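Posted in April
By R. Tạ

Speaker notes: "The trouble with the open-plan kitchen test"

Slide 1. Title only. Leave it up while people find seats. Don't do the joke about the coffee.

Start straight in. I write about kitchens and I've been asked to talk about advice. Most kitchen advice comes to us as a rule with a number in it. Keep the sink, stove and fridge in a triangle. Allow so many inches between the island and the wall. Replace your cutting board every so often. I used to repeat these rules in print. Then I started asking where they came from, and my column got a lot less cheerful.

Slide 2. The triangle. Most of the room will know it. Ask for hands, then move on before anyone explains it to their neighbor.

The triangle assumes one cook, making one meal, with nobody walking through. That may have been your grandmother's kitchen. It wasn't my grandmother's, where four people cooked at once and the fridge was out on the porch. I don't say the triangle is wrong. I say I've never met a person who moved house because theirs was the wrong shape, and I've met plenty who paid to have a sink moved two feet and then couldn't tell me what got better.

Slide 3. The Drondeo brochure, page with the big smile.

Drondeo sells fitted kitchens. Their brochure says a planned layout saves the average household 162 hours a year. Read it out slowly. I wrote and asked which household. The reply said the number came from "internal modeling." I asked if I could see the model and got a discount code.

Work it through with them. 162 hours is close to half an hour a day. Who here spends half an hour a day walking between the fridge and the stove? If you do, your problem is the stairs.

(Pause. Drink water.)

Slide 4. Brultley.

I want to be fair to the Brultley survey, as people at least filled it in. 3000 responses, all from customers who had bought a new kitchen in the past year. They were asked whether they were happy with it. Nearly all of them were. I'd be happy too, or I'd say I was, after spending that kind of money. Ask them again when the drawer fronts start to sag.

The survey then got turned into a headline about what "we" want from a kitchen. We, apparently, want an island. There was no question on the form about not wanting one. I checked twice.

Slide 5. My own attempt. Be honest about how small this is.

Last winter I got 11 households to keep a cooking diary. Pen and paper, stuck to the fridge. I asked them to write down every time something in the kitchen annoyed them. I expected layout. I got 26 complaints that had anything to do with layout, and pages and pages about lids. Lids that don't match, lids that fall out of the cupboard, lids put away wet. After lids came bad light over the counter, and after that came other people.

This proves nothing. Say so out loud. They were people I could talk into it, two dropped out over the holidays, and I suspect one wrote the whole thing up in a single evening, as the ink never changes. But it cost me a pack of pens, and I trust it as far as I'd trust the brochure.

Slide 6. Work surfaces. Slow down here, this is the part people write in about.

The question I get most is what to have as a counter. I don't have a favorite and I distrust anyone who does. Stone people will tell you wood is dirty. Wood people will tell you stone is cold and breaks glasses. Both of them have just paid for one.

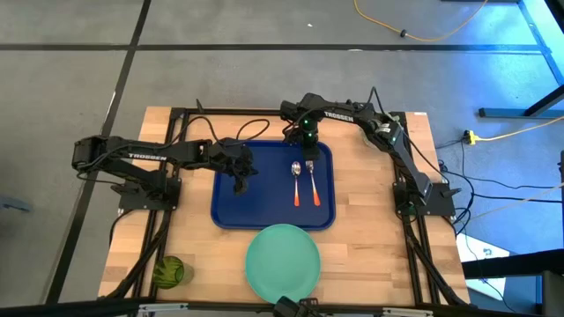
What I'd ask of any surface is dull. Can you wipe it with what's already under the sink? Can you live with the first scratch? Is it the right height for the person who does most of the chopping? That last one gets skipped in every showroom I've been in. They ask about color first, and by then you're holding a sample and you've stopped thinking about your back.

Slide 7. Skestell. Cut this if we started late.

The Skestell counter oil claims to "feed" the wood. Wood in a counter is dead. It doesn't eat. Oil may well be worth putting on, and I do it myself when I remember, but I won't be told it's hungry.

Slide 8. Questions.

Likely ones: Is there any rule I still keep? Yes, a decent light where you cut. Would I take out an island? Only if you keep bruising your hip on it. Do I get paid by anyone? The paper, and not much.

If someone from Drondeo is in the room, ask about the model again.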